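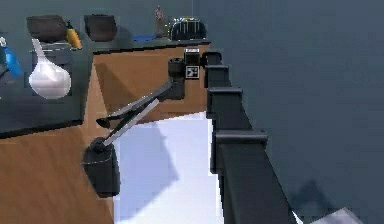
## Oiled my wooden table and it's still sticky, have I ruined it?

**teapot_annie**
Posted Apr 5, 2025

Hello all, first time posting in this bit of the forum (I normally lurk in Allotments). I've got a wooden dining table from Gruvby that I bought off a family in Jandusent when they moved. It had gone dry and grey at one end where the sun gets it, so back in February I gave it a light sand and a good slosh of Drelow table oil. And I do mean a good slosh. The wood was drinking it so I kept going!

It looked gorgeous for an evening. Next day it was tacky, and I thought fair enough, it's cold in there, give it time. Well, I've given it time and it's still tacky. Not wet exactly, but if you leave a newspaper on it you can read the headlines backwards afterwards. Placemats have to be peeled off. There's fluff in it. One patch near the middle is shinier than the rest and that's the worst bit.

Things I have tried so far:

- opening the windows (cold, no difference)
- a fan heater pointed at it for an afternoon (a bit softer if anything)
- washing-up liquid and warm water, which left it cloudy for a day and then it went back to sticky
- a second thin coat, after my brother-in-law told me it would "pull" the first one through. It did not.

Do I have to sand the whole lot off and start again? I've only got a little block and some paper, and I'm a bit scared of going through to something I shouldn't. I think it's solid wood but I wouldn't swear to it. We've got people coming for lunch at the end of the month and I'd rather not put a plastic cloth over it, as that'll just stick as well.

---

**plumb_bob_retired**
*Marked as helpful*

You haven't ruined it, don't panic. That's oil that never soaked in. The wood took what it wanted and the rest has sat on top and half cured into a sort of toffee. Nearly everyone does it once. I did it to a whole worktop.

Leave the sandpaper alone for now, it'll clog in seconds and you'll go through a fortune in sheets. Get some white spirit and a fine non-scratch pad, the white sort. Open the windows, put gloves on, and do it like this:

1. Try the underside or a leg first and leave it overnight to be sure you're happy with the colour.
2. Wet a patch the size of a tea tray with the white spirit. Leave it 5 minutes.
3. Rub along the grain with the pad. It'll go to brown sludge, which is what you want.
4. Wipe the sludge off with an old cotton rag before it dries, then move on to the next patch and overlap a little.
5. When you've been over the lot, wipe it all down once more with clean spirit and a clean rag.

Your shiny patch will probably need a second go. Then leave it alone for 7 days. It'll look dull and patchy and you'll hate it, but wait.

If it does want more oil after that, put on as little as you can get away with, leave it 20 minutes and wipe off every bit you can. Keep wiping until the rag comes away nearly clean.

One serious thing: don't scrunch up the oily rags and chuck them in the bin. They can heat up on their own and catch fire. Lay them out flat outside until they've gone stiff, or soak them in a bucket of water before you get rid of them.

---

**Mossy77**

just sand it. I did mine with a cheap sander from the market and it was fine, took a morning. Then put proper varnish on, oil is a faff and you have to do it every year. Mine's had kids and a dog on it and still looks alright

---

**kettle.and.hob**

I'd go gently with the advice above about the sander! If it turns out to be veneer you can be through it before you've noticed, and there's no putting it back. Have a look at the end of the table top. If the grain lines carry on over the edge and down, it's most likely solid. If there's a thin strip glued along the edge with the pattern changing, leave power tools well out of it.

The white spirit method worked on my mum's sideboard, although I needed three goes and the smell hung about in the curtains. I used a Sarmiento pad because that's what the hardware shop had, any fine one would do.

Also, was the tin old? Mine had been in the shed for years and had a skin on it, and that stuff never did dry properly. I'd buy a small fresh one if you need to re-oil. There's a thread on sticky oil over in Woodwork with 3,000 replies, most of them arguing about linseed, but the first page is worth a read if you've got a cup of tea on the go.

For your lunch, I'd start this weekend so it gets its week of rest and you've still got time for one thin coat if it looks thirsty.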